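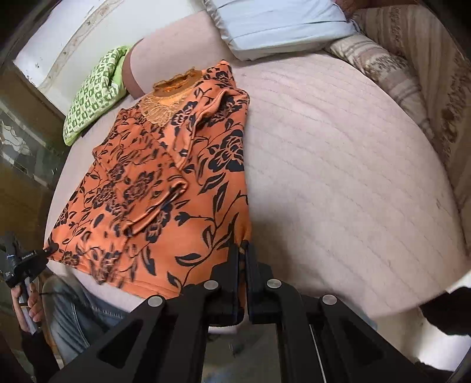 読了時間:2分

# Nukanach:手持ちグリッパーによる衣類たたみ記録

共同工房の棚にあった端材とねじで始めた、洗濯物をたたむ動作のデータセットです。最終目標は全自動。現状は全手動です。

## 中身

- 収録数:218エピソード(うち途中で投げ出したもの38)
- 対象:長袖シャツ、枕カバー、タオル
- 場所:メンバーの自宅の寝室。工房の作業台は旋盤組に占領されたまま
- 器具:黒い平行二本指の手持ちグリッパー、リンク式。設計はMyroslav Antoniuk、組み直しは残り全員

## たたみ方の決まり

1. 身頃を広げ、両袖を内側へ折る。
2. 裾をつまんで持ち上げ、襟の方へ返す。
3. 気に入らなくてもやり直さない。やり直した回は `retry` に入れる。

柄物の長袖は袖と身頃の境目が見分けにくく、オレンジ地に黒い薔薇のシャツではラベル付けが二度止まりました。レースの襟も同様で、下の布が透けるため、輪郭は各自の良心に任されています。ラベルの一致率は計算していません。怖いので。

## 既知の問題

- 魚眼の歪み補正はしていません。ベッドの端は曲がったままです。
- 指の開き幅は70 mmを超えると値が飛びます。冬物の方、すみません。
- 7月分は時刻合わせに失敗しています。`july_old` は消す勇気がないだけなので、学習には使わないでください。
- 手や衣服など、作業者の体の一部が写り込む回があります。

## 使い方

`episodes/` 以下を展開し、`labels.csv` と番号で突き合わせてください。番号が飛んでいるのは仕様です。そういうことになりました。

ラベルの誤りはSumaiya Mollahまで。グリッパーのねじが緩む件は全員知っているので、報告は不要です。

最終更新:2019年11月24日

連絡先:工房Rollau 受付箱 | © 2019 Rollau | ページの先頭へ戻る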